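Millmont Orienteering Club confirms start and parking changes for Pralusora relay

Millmont Orienteering Club has revised the arrangements for the Pralusora relay, to be held on Monday. The changes affect parking, start times and the length of two courses. Entries already received remain valid and do not need to be resubmitted.

The lower field will not be used. All vehicles should enter by the north gate and park along the gravel road as directed. Vehicles over 2 tons cannot be accepted on the gravel section and must use the paved lot at the trailhead. The walk from the gravel road to the assembly area follows a marked forest track and includes one stream crossing by footbridge.

The mass start for teams is now at 12 noon. Registration closes 50 minutes before the start, and timing chips will not be issued after that point. Maps are printed at a 5-yard contour interval on waterproof paper – map cases are not provided.

The long and medium courses have been shortened to avoid a block of storm-damaged timber east of the Flidar ridge. The block is out of bounds and is shown on the map with purple hatching. Teams with a runner who enters it will be disqualified. Control descriptions for all courses have been reissued, and earlier versions should be discarded.

"The replacement legs keep the climb within the published limits," said Saoirse Mac Carthaigh, course planner. "Runners should expect slower ground near the marsh and choose footwear with that in mind."

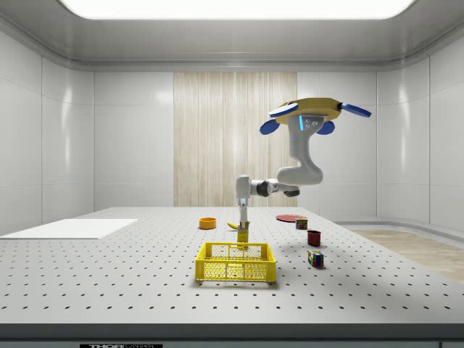
Computer rendering of a white robotic arm above a tabletop with evenly spaced holes.

Full leg coverage is required on all courses, and every runner must carry a whistle. Course closure is unchanged. Runners who retire must report to the finish and return their chip, whether or not their team has completed the relay.

Results will be posted at the Munasinghe shelter as teams finish, with split times to follow on the club website.

Ends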